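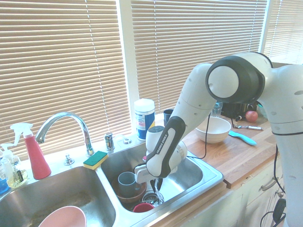 What flour protein does the Odari dough mixer need for filled rolls?
Bread flour or all-purpose flour both work. For whole wheat, add water in small amounts until the dough clears the wall.

Trovley Odari Dough Mixer
Item no. 2768
Motor: 476 W
Maximum flour per batch: 667 g
Speeds: two, plus pulse
Proofing setting: 92 °F, lid closed

Use speed 1 to combine and speed 2 to knead. Do not run speed 2 for more than eight minutes — let the motor rest before a second batch. Enriched doughs with butter or egg take longer to come together. Add soft butter last, a piece at a time. 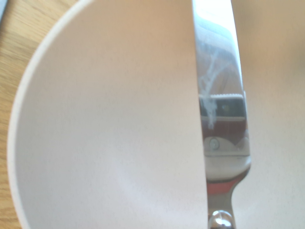 Mahtab Vahidi writes that a half batch of milk dough climbed the hook until she stopped the mixer and scraped down twice. Small batches do this. Start them on pulse and keep to speed 1.

Dough hook and lid are sold separately as spare parts.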